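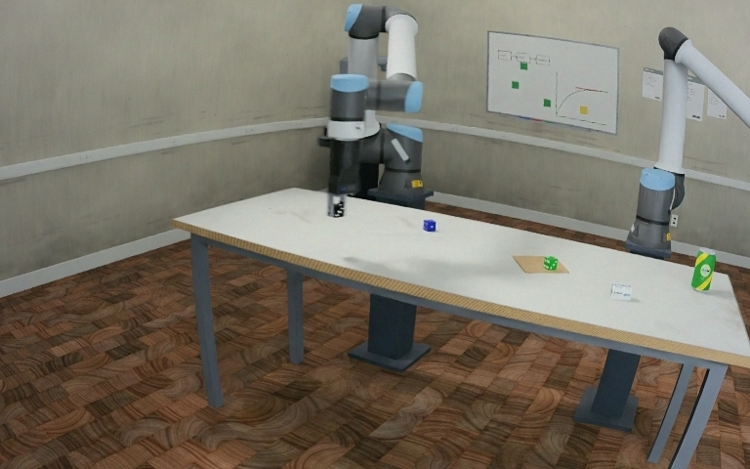 Rendering: long table on a metal frame, with two robot arms along the far side.

Excise Reporting Analyst, Licensed Cannabis
Gritari - Hilstead office
Full time, fixed term of 52 weeks, with possible extension

Gritari prepares excise and sales tax returns for licensed cannabis growers, processors and retail stores. We also reconcile state inventory tracking records against point-of-sale data and respond to audit notices on behalf of license holders. We do not grow, transport or sell any product.

The Hilstead office handles 19 retail licensees and a smaller group of processors. Local option taxes have been adopted at different rates and with different effective dates in several of the towns where these stores operate, and the reporting work has grown accordingly. This position is new.

Duties

Prepare monthly excise returns for assigned retail accounts, including the local option schedule where one applies.

Match wholesale transfer manifests to receiving records by package number and flag differences in weight, unit count or category.

Maintain the rate table. Each entry must carry the ordinance number, effective date, taxable base and any exemption for medical patients. Changes to the table are reviewed by a second analyst before release.

Separate medical and adult-use sales in the source data. Stores code these differently, and several use more than one register system. The analyst is expected to document the mapping for each store and update it when a system changes.

Draft written replies to assessment notices and penalty letters. Replies go out over the signature of the account lead.

Assist with the Thaler migration. Account history is being moved from Thaler, our older ledger tool, to Balham. The migration covers 3,760 filed returns with attachments. The analyst will check converted returns against the filed copies, line by line for amended periods and by sample for the rest.

Required

Two years of experience in excise, sales or use tax compliance. Experience with alcohol, tobacco or motor fuel excise is accepted in place of cannabis experience.

Working knowledge of spreadsheets, including lookups, pivot tables and text functions. Basic SQL (select, join, group by).

Ability to read a statute or local ordinance and state in writing what is taxed, at what point in the supply chain, and who remits.

Applicants must be 21 or older and must be able to pass the background check for access to license holder records.

Preferred

Prior use of a seed-to-sale tracking system.

Experience with a tax that is computed on weight or potency as well as price.

Experience on either side of a state or local tax audit.

Hours and location

Core hours are 9:30 a.m. to 3:30 p.m., with the remaining hours set by the employee. Up to two days per week may be worked from home after the training period. Time off is restricted in the week before each filing deadline. Store visits are infrequent - usually at onboarding or during an audit - and mileage is paid.

Pay and benefits

Pay is $3,760 per two-week pay period before deductions. Health and dental coverage begins on the first day of the month after hire. Paid leave accrues from the first pay period. The cost of one professional certification exam is covered after six months.

Selection

Selected applicants will receive a short work sample: one month of sales data, a rate table with errors in it, and a blank return. Allow 90 minutes. The sample is completed at home and discussed in a single interview with the account lead and one analyst. References are requested only after the interview.

How to apply

Send a resume and a cover letter of no more than one page to Szu-yu Yau, Account Lead, through the application form on the Gritari site. State which excise taxes you have worked with and in what role. Applications are reviewed as they arrive, and the posting closes at the end of July. The start date is negotiable.

Persons with an ownership interest in a cannabis license, or living in the same household as someone with such an interest, must disclose this in the application. A disclosure does not exclude an applicant, but it may limit which accounts can be assigned.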